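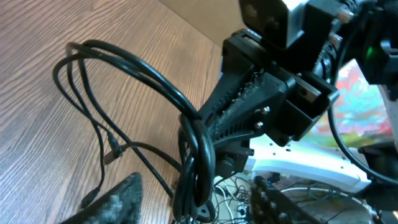

Lidholm Flondura: Auslieferung der Kombiversion beginnt im Februar

27.12.2023

Lidholm bringt den Flondura im Februar als Kombi zu den Händlern. Bisher gab es das Modell nur als Limousine. Bestellungen nimmt der Hersteller ab sofort entgegen, zunächst allerdings nur für die Ausstattung mit großer Batterie. Die Variante mit kleiner Batterie soll im Lauf des Jahres folgen, einen Termin dafür hat Lidholm bisher nicht genannt.

Von der Limousine wurden seit dem Verkaufsstart 3.184 Fahrzeuge zugelassen. Davon gingen 1.477 an gewerbliche Kunden, vor allem an Pflegedienste und kleinere Handwerksbetriebe. Gerade aus dieser Gruppe kam mehrfach die Frage nach einem größeren Gepäckraum und einer niedrigeren Ladekante. Beides bietet der Kombi. Die Rücksitzbank ist geteilt umklappbar, die Lehnen lassen sich vom Kofferraum aus entriegeln. Eine Anhängerkupplung kann ab Werk bestellt werden, eine Nachrüstung ist nach Angaben des Herstellers ebenfalls möglich, aber deutlich teurer.

Technisch bleibt es beim bekannten Antrieb mit einem Motor an der Vorderachse. Die Batteriezellen liefert weiterhin Noiphan, montiert werden die Pakete im Werk Darnell. Dort läuft auch der Kombi vom Band, auf derselben Linie wie die Limousine. Geändert wurde die Abstimmung der Hinterachse, die nun für eine höhere Zuladung ausgelegt ist. Die Zuladung des Kombis steht in den Fahrzeugpapieren unter Berücksichtigung der gewählten Ausstattung. Wer das große Glasdach mitbestellt, sollte den Wert vorher beim Händler erfragen. 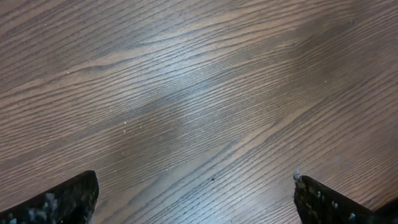 Holzoberfläche mit schräg verlaufender Maserung.

Für die ersten 500 Bestellungen gibt es eine Startausstattung. Sie enthält die Sitzheizung vorn, eine Ladebodenmatte und das Ladekabel für öffentliche Säulen. Diese Teile kosten später Aufpreis. Die Startausstattung ist nicht mit dem Rabatt für Gewerbekunden kombinierbar. Nach Erreichen der Stückzahl wird sie aus dem Konfigurator genommen, bereits gespeicherte Konfigurationen verfallen dann und müssen neu angelegt werden.

Software und Rückruf

Besitzer der Limousine erhalten mit dem nächsten Update die überarbeitete Ladeplanung, die im Kombi von Anfang an enthalten ist. Sie berücksichtigt die Außentemperatur und bereitet die Batterie vor dem Ladestopp auf Wunsch vor. Das Update wird über das Mobilfunknetz verteilt. Das Fahrzeug muss dafür abgestellt sein und darf während der Installation nicht geladen werden. Wer keine Datenverbindung im Fahrzeug nutzt, kann das Update in der Werkstatt aufspielen lassen.

Unabhängig davon läuft der Rückruf wegen der Dichtung an der Ladeklappe weiter. Der Tausch ist kostenlos. Betroffene Halter werden angeschrieben, die Fahrgestellnummer kann außerdem auf der Internetseite des Herstellers geprüft werden.

Probefahrten mit dem Kombi sind ab Februar bei den Händlern möglich. Jeder Betrieb bekommt zunächst zwei Vorführwagen. Termine werden nur nach Anmeldung vergeben, ein gültiger Führerschein ist bei der Übergabe vorzulegen.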